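Notes for the Gronetville library talk, 31/01/2025

Okay, get the mic sorted, say hi, thank the folks who drove over from Brunton in this weather. Then straight in: how many of you have a sourdough starter in the fridge right now that you feel guilty about? (Wait for hands. Put mine up too.)

Story of my first loaf. Doorstop. I'd used 245 grams of flour and let it rise on the windowsill in July, so it went way past ready and fell flat as a pancake. Show them the size with my hands!

Now the feeding bit, go slow. Equal weights of flour and water, stir, lid on loose. I keep mine in a Nornov jar with a rubber band around it so I can see how far it climbs. Mine takes 7 hours in winter, and yours will be different, so watch the band and forget the clock.

Folding: 5 folds, half an hour apart. Do the motion in the air, people like that. Mention wet hands.

Somebody will ask about rye. Yes, I use the Irnen stuff, just a spoonful, it wakes a sleepy starter right up.

If I'm past 59 minutes, skip the scoring part and go to questions.
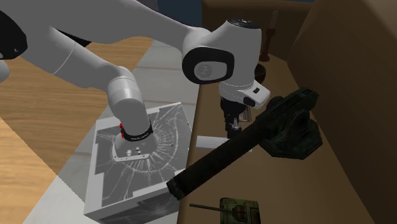 Oh, and leave the jars of starter by the door so everyone can grab one on the way out. Spoons are in my coat pocket.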